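Dernudside Museum of Everyday Things
Young Readers' Pages

How a Sofa Gets Dressed: Throws, Cushions and the Work They Do

A sofa is one of the largest pieces of furniture in many homes. It is heavy, it is hard to wash, and most families keep the same one for years. The things placed on top of it are much easier to change. This chapter looks at two of them, the throw and the cushion, and at the simple rules people follow when they tidy a living room.

A throw is a large piece of cloth, usually lighter than a blanket for a bed. It can be folded over one arm of a sofa, or it can be spread out to cover nearly all of it. Cushions are cloth bags with soft filling inside. Words in bold type in the printed edition are explained in the word list on page 52.
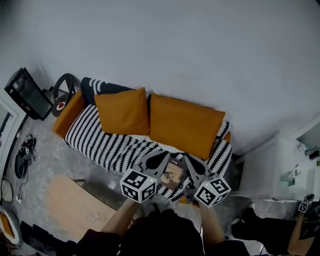
Dernudside Young Readers, page 123

The throw on this small sofa goes over the backrest, across the seat and down over the front edge. Its stripes are black and white, and they run in zigzags. A pattern like this is called a chevron when the points are sharp. When the points are soft, people often call it a wave. Two mustard-orange cushions lean against the backrest, and one is larger than the other. A small picture book lies on the seat.

Why cover a sofa?

The first reason is cleaning. Crumbs, pet hair and spilled juice land on the throw, and the throw can be taken outside and shaken. Many throws can also go into a washing machine. The label sewn into a corner tells the owner how warm the water may be.

The second reason is wear. Each time a person sits down, clothing rubs against the seat. One rub does very little. After thousands of rubs, the threads of the seat become thin. A throw takes the rubbing in place of the seat.

The third reason is color. A new sofa costs a great deal of money, and a throw costs much less. A family that is tired of a plain seat can give it stripes in one minute.

What is inside a cushion?

A cushion has two main parts, the cover and the pad. The cover is the part that shows. It often has a zipper or a row of buttons along one side. The pad holds the filling, which may be feathers, foam or soft fibers made in a factory.

Filling works by trapping air. When someone leans on a cushion, air is pushed out and the cushion becomes flat. Shaking it and patting the sides lets the air return. This is called plumping.

The Stodberg Collection at our museum holds 1,658 cushion covers. The oldest ones were sewn by hand, and several were made from worn-out coats. Visitors may see a selection in the Hunt Room, on the upper floor. Covers are shown in low light, as strong light fades the dyes.

Try it at home: tidying a sofa

Ask an adult before beginning.

Step 1. Take everything off the seat. Books go back on the shelf or into a pile on a table. Look down the sides of the seat for coins, pencils and puzzle pieces.

Step 2. Shake the throw outdoors. Two people can do this more easily than one. Each person holds two corners.

Step 3. Lay the throw over the backrest first. Let it fall to the seat, then smooth it toward the front with flat hands. With a striped throw, check that the stripes run straight. Tuck a little of the cloth into the gap where the backrest meets the seat, so that it does not slide.

Step 4. Plump each cushion and set it against the backrest. The larger cushion may stand at one end, with the smaller one at the other.

Step 5. Step back to the far side of the room. A sofa that seems straight from close by may look uneven from a distance.
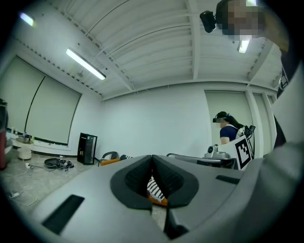

Step 6. Look at the rest of the room. Cables and bags left on the floor can trip people, so ask an adult to help move them to the wall. Small bottles can stand together on a counter. Paper scraps go in the bin.

Questions to talk about

Which piece of cloth in your home is washed most often?
Would you choose a plain throw or a patterned one, and why?

The next chapter, "Pelesus and the Patchwork Chair," begins on the following page.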